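Slide 4, griddle night. OK, so when Ruan Baloyi and I started the Willeo suppers we had 2 hot plates and no kitchen at all. I still think that's the best way to learn. One flat surface, one spatula, a bit of oil, a plate ready on the side – you can feed a lot of people from that!
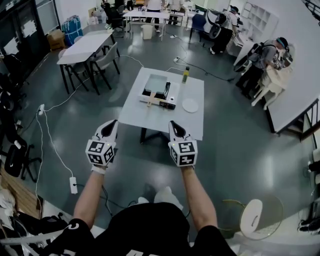 Ask for hands here: who cooks at a folding table or a desk at home? Then do the pancake story (keep it short, I always run over). We made 272 of them in May, and I burned the first batch because I was talking. Put the plate down before you pour, please. And go easy on the oil, a spoonful is plenty.

If there's time, mention Omprakash's onion trick. Next slide is shopping lists.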